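Siltthorpe swap room packs up for its move to Tumard Street

24 Aug 2021

It's boxes, boxes and more boxes at the Siltthorpe household swap this week, and what a great sight it is!

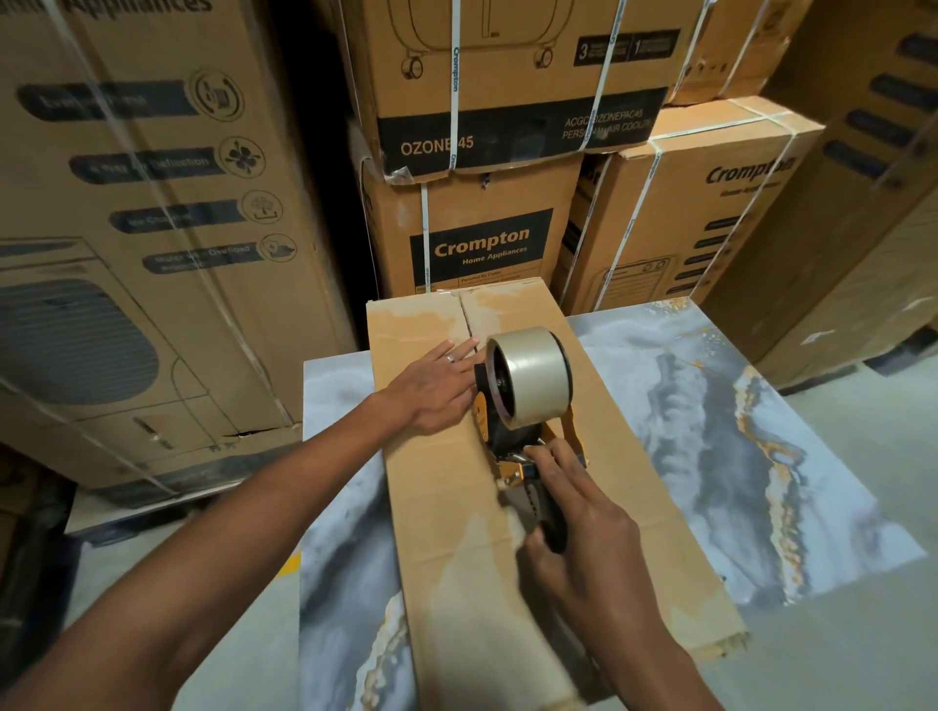 The swap, which lends and passes along home goods to families setting up a first apartment, is leaving the old Ovach building after 17 years and heading to a bigger space on Tumard Street. Everything has to be boxed, taped and labeled before the truck comes, and the packing crew has been going at it for days with tape guns and a big pile of saved cardboard.

"I could tape a seam in my sleep by now," said Celeste Maldonado, who runs the packing table. Her method is simple - press the flaps flat with one hand, pull the tape along the middle with the other, and don't be stingy at the ends. Old boxes are welcome too, stains and all, as long as the corners are still good.

The new room has 1233 square feet of floor and (finally!) a loading door at street level. Gervasio Arancibia is drawing up the shelf plan, with small appliances up front and bedding along the back wall. Nearly 135 families used the swap last year, and he'd love to see that number climb.

Clean, sturdy boxes can be dropped off at the Ovach side door until 6 p.m. all week. The new place opens in November.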